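Delphine Sorensen has led safety reviews at the Bastthorpe laboratory since June, and the gripper fault was the first she was required to report in full. The arm had been set to lift a bread roll onto a plate, a task it had completed 34 times that day. On the next attempt the fingers closed and did not open on command.

"The operator pressed stop, and the arm stopped," Ms Sorensen said. "The fingers held their grip. Our procedure assumed that a stopped arm was a safe arm, and it said very little about the hand."

Dae-han Seo, who maintains the equipment, traced the fault to a worn connector – a part rated for 2,000 cycles and never entered in the service log. He has since replaced it on every unit. "I had checked the joints and the software," he said. "The connector was on no list of mine."

No injury was reported. Work resumed after 40 test runs, with a separate release for the fingers. Ms Sorensen has asked that connectors be inspected every 200 cycles, and a decision on that request is awaited.
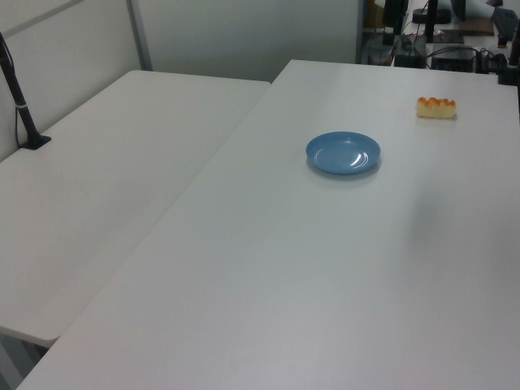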